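How to keep the scoresheet at a club netball match
Weditwood Netball League - scorers' notes
Updated 6/5/24

These notes are for anyone scoring a league match for the first time. They cover the paper sheet only. The tablet system used at Rashti has its own guide.

Scorers wear neutral clothing at the bench. Plain khaki trousers are fine, team colours are not.
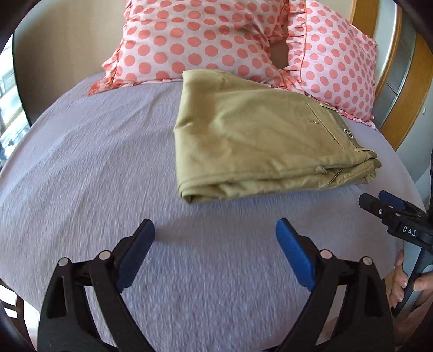
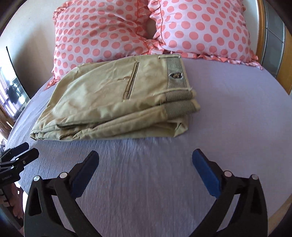

Before the match

1. Be at the bench 15 minutes before the first centre pass. The home team supplies one scorer and the away team supplies the other. One keeps the sheet, the other calls and checks.

2. Write the team names at the top of the sheet, with the home team on the left. Use the registered name in full. Ernia enters more than one side, so "Ernia" alone will be sent back.

3. Copy the players' names and starting positions from the team cards. If a card has not been handed in by the time the umpires call the captains, tell the umpires.

4. After the toss, circle the team taking the first centre pass. Check this with both captains before they leave the bench.

During play

5. Record each centre pass as the whistle goes. Write C in the row of the team taking it. Centre passes alternate for the whole match, whichever team scored last, and carry on in order after each interval.

6. When a goal is scored, strike through the next number in that team's running score and put a tick under the shooter, GS or GA. For a miss, put a small circle in the same place. Misses are needed for the shooting figures, so do not leave them out.

7. The second scorer calls the centre pass aloud after each goal - team first, then the word "centre". If the umpire signals the other way, raise a hand at the next stoppage. Do not shout across the court.

8. Note substitutions and changes of position at the interval or stoppage in which they are made. Write the new position beside the player's name with the quarter number.

At each interval

9. Draw a line under the last goal of the quarter for both teams and write the quarter score in the box.

10. Compare totals with the second scorer. If they differ, count the ticks under the shooters first. The error is usually a goal entered in the wrong row.

11. Mark which team has the next centre pass. At the end of quarters 2 and 3, show the umpires the running score.

After the match

12. Add the four quarter scores and check the total against the last number struck through.

13. Work out each shooter's percentage: goals divided by attempts, multiplied by 100. Round to the nearest whole number.

14. Both scorers sign, then both captains, then the umpires. Corrections made after signing must be initialled by both umpires.

15. Put the top copy in the results box. At Vusoleo the box is inside the main entrance, to the left of the noticeboard. The second copy stays with the home team until the end of September.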